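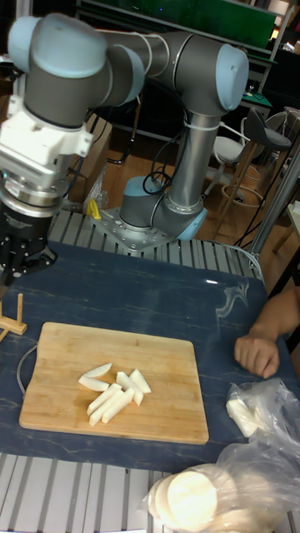
A reader in Nolberg wrote in after the November issue to say that white radish tastes of nothing much and goes off before she can get through half of one, so would I please stop going on about it. Well, I'm sorry, but no! I've had one on the go nearly every week since the allotment shop at Varela started selling them (the big ones, long as my forearm), and I've got quite fond of the things.

She does have a point about the size. One of those is a lot of radish for a small household, and for ages I was guilty of hacking off a few inches and leaving the rest to go bendy at the bottom of the fridge. What changed it for me was cutting the whole lot up in one go. Rounds in one bag, a chunk left whole in another for grating, and whatever's left on the board gets cut into wedges or fat batons and eaten that day.

The batons are my favourite. I drop them into a pan of stock with a bit of ginger and let them go for 12 minutes, until a knife slides in, and they turn sweet and soft and soak up everything. Wedges want a bit longer, 17 if they're chunky. I did once forget a panful for 40 minutes while I was on the phone and we had it as soup, with far too much pepper, and it was lovely.

Thin slices are better raw. Salt them, leave them in a colander while you lay the table, squeeze them out and add vinegar and a pinch of sugar. My neighbour swears by doing this with the peel left on but I find it a bit tough, so I peel mine, and thickly.

As for tasting of nothing, try a slice from the leafy end and then one from the tip. The tip is properly hot!

If you want to have a go, the shop still had a crate in when I popped by, and the Tullitz farm stall has smaller ones at 28 pence each. Send me what you make and I'll put the best ones in next time, even from Nolberg.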